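Work and Automation, Unit 6: Handling Soft Goods
Instructor: Gwenllian Probert

6.1 Background
Rigid parts were automated first because their shape is known in advance. Cloth has no fixed shape. At Fesimance, a garment returns firm, folding remained manual after conveyors and label readers were installed.

6.2 Changes in the job
The Trilel project added a second kind of work. Folders now also record demonstrations with hand-held grippers, one per hand, and the recordings train the folding cell. Of 115 folders, almost half have done at least one recording shift. Points to note:
- Pace is set by the tool, so piece rates were suspended for recording.
- Grip force and wrist load are higher than in bare-hand folding.
- Skill that was informal (where to pinch, when to let go) becomes company data.

Dark garments on a bed, handled with two grippers:

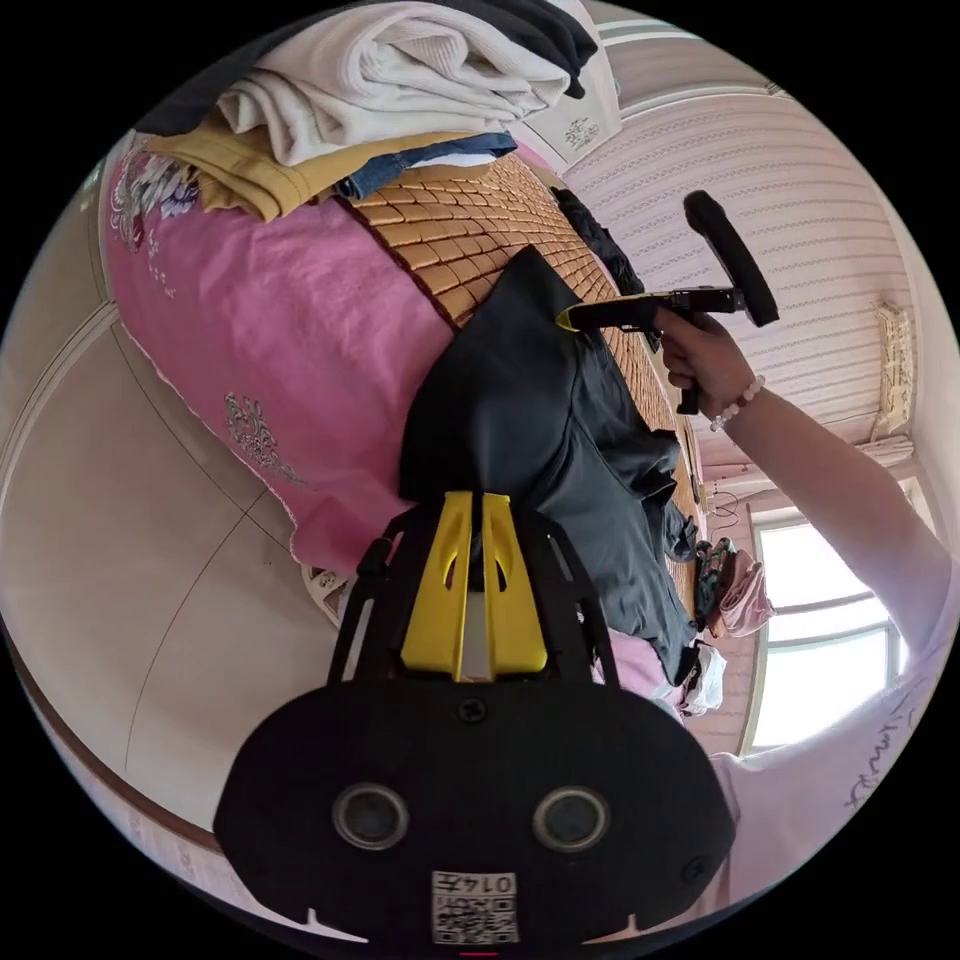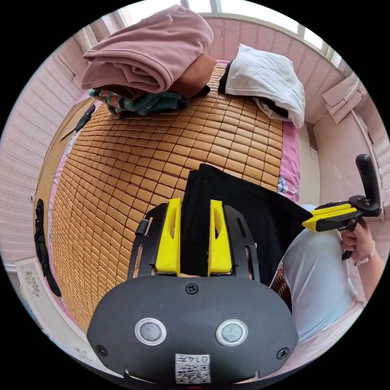 6.3 Open issues
Pay grade for recording work is unsettled. The Lewis agreement covers machine operators and folders but has no category for demonstrators. Retraining is offered for cell supervision only, 2 posts per shift.

Reading for Monday: Flarkier case, sections 2 and 6.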